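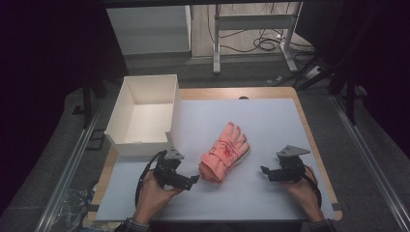 Two hand-held grippers set up over a glove, with the box at the upper left.

Review: Fematmont hand-held gripper pair, replacement finger pads

We run one table with a pair of Fematmont grippers. I look after the hardware and Nadja Pfister does most of the handling. The pads came from Ondusent in April, 2 sets to a pack, and I have now fitted both.

Fitting is easy enough. Unplug the cable first, back out the screws, slide the finger off its mount and peel the old pad from the rear end toward the tip. The glue lets go in one piece if you pull slowly. Clean the bare face with alcohol and give it time to dry. The instructions say to press the new pad for 200 seconds, and I would not cut that short. My first one was rushed and had to come off again the same Friday.

Grip is good on soft things. Quilted fabric, the kind that slides out of bare plastic fingers, stays put with a light squeeze. Cardboard edges are fine too. Thin plastic bags are still a nuisance, as they were with the old pads.

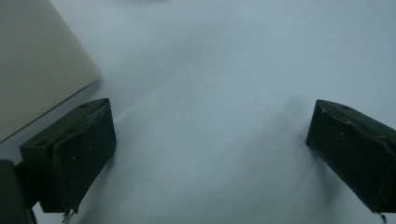 Wear is my main complaint. The seam along the upper edge roughens before the flat part does, and the lower corners start to fray. Trim loose strands with small scissors — pulling them lifts the pad. Ondusent claims 4,000 grips per set. Our log had the first set at well under that when I changed it, though we pick up a lot of stitched cloth.

I also check the cables every morning. They need a loose loop at the bracket, or the connector takes the strain when you reach across the table.

A pack costs 152, which is steep for pads. Balthasar Bühler at the Plallville shop cuts his own from sheet rubber and says they last as long, but his come out uneven. I will order one more pack and keep the log going.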